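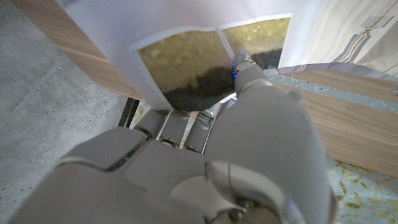 A shaker is a cup with a lid and anybody paying more than twenty bucks for one is buying the box it came in, wrote one reader after our December piece on home bar gear, and added that the magazine should be ashamed of encouraging it. We ran the letter. Then we went and bought a lot of shakers, partly out of spite.

The letter was half right, and the half it got right has been bothering me ever since. Home bar accessories have become one of those categories where the word "professional" is printed on everything and attached to nothing. Jiggers are professional. Muddlers are professional. I own a professional lemon squeezer that dribbles down my wrist, and a set of professional coasters, and I'd love to meet the coaster amateur they were designed to improve upon.

So what does the word buy you? To find out I started with the Zomside twelve-piece set, which sells for $85 and arrives in a bamboo stand that takes up as much bench as a toaster. It has a three-piece shaker with a built-in strainer, a double jigger, two pourers, a bar spoon with a twisted handle, tongs, a muddler, an opener, and then it starts padding. Two of the twelve pieces are the stand and the recipe booklet. The booklet tells you to make a whisky sour with "250 mL lemon."

The shaker was fine for the first couple of drinks. After that the cap seized on the strainer, as the caps on these things do once the metal gets cold, and I ended up running the top under the hot tap while my guests watched the ice turn to water in their cups. Every bartender I've ever asked uses two tins jammed together, no strainer in the lid, no cap to stick. You can buy a pair for less than half the price of the Zomside set. They don't come with a stand, and I suspect that's why they make a poor present.

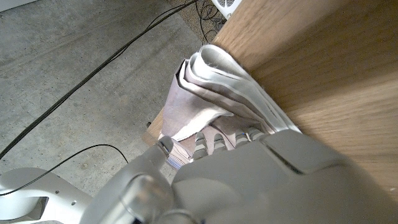
A white robotic hand presses down on folded fabric.

Jiggers are where I get properly cranky. A jigger has one job, and it's to hold the amount it says it holds. I tested 17 of them on a kitchen scale, filled to the brim with water, three pours each. Six were out by more than a tenth. The worst was the Flultix stepped jigger, a handsome thing with a copper-coloured finish and lines etched inside at every five millilitres, and the etched lines didn't agree with the brim or with each other. If you pour to the 30 line you get a weak drink. If you pour to the top you get one and a bit. Flultix describes this product as "precision calibrated for the professional," and when I wrote to ask who had calibrated it and against what, I got a discount code.

The accurate ones were mostly plain. One cost four dollars at a restaurant supply shop, came loose in a bin with no packaging at all, and was as close to correct as my scale could tell. It's a bit ugly. The seam is visible and the two cups don't sit quite straight. I've used it every week since.

Then there's the matter of who makes this stuff. I had assumed, naively, that the different brands meant different factories. Skitholm, which imports for a string of gift shops and department stores, lists 254 bar products in its trade catalogue, and after an evening with it I began to see the same bar spoon over and over. Same twist, same little fork at the end, same slightly off-centre weld, sold under one name in a velvet pouch and under another in a cardboard sleeve. The price to the shop barely moved. The price to you and me moved a great deal.

I don't think that's a scandal, by the way. Plenty of decent goods are made in one place and sold under several names, and a spoon is a spoon. What I object to is the story wrapped around it.

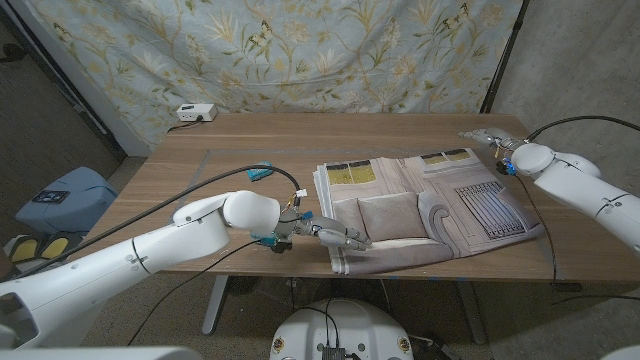 Take Ekinci, whose website has a long page on heritage and craft and the discerning host, with a great deal of mood and nearly nothing on what the metal is. Try to find the grade of stainless. Try to find out if the coloured finish will survive a dishwasher. I went through the site twice and found the answer to the second question in the warranty terms, where it says that dishwasher use voids the lot. So there's your heritage.

The finishes deserve more suspicion than they get. Black, copper and the rainbow one that looks like petrol on a puddle are generally a thin layer over ordinary steel, and a shaker spends its working life being banged against another hard object. My black Ekinci tin had bright patches around the rim inside a month. The plain one from the supply shop has scratches too, but they're the same colour as everything else.

Some of the dearer gear did earn its keep. A heavier mixing glass is nicer to stir in and less likely to skate across the bench. A fine strainer with a tight mesh does catch bits that a cheap one lets through. I'd pay for a good citrus press, too, having now replaced the dribbler, and I'd put real money into ice trays before I spent a cent on anything with a bamboo stand. Smoke kits, I'm sorry, no. The drink tastes of campfire for two sips and your curtains taste of it until autumn.

As for the reader who wrote in, twenty bucks turns out to be a touch stingy for a pair of tins with some weight to them. Thirty gets you there, jigger included, if you can live without the booklet.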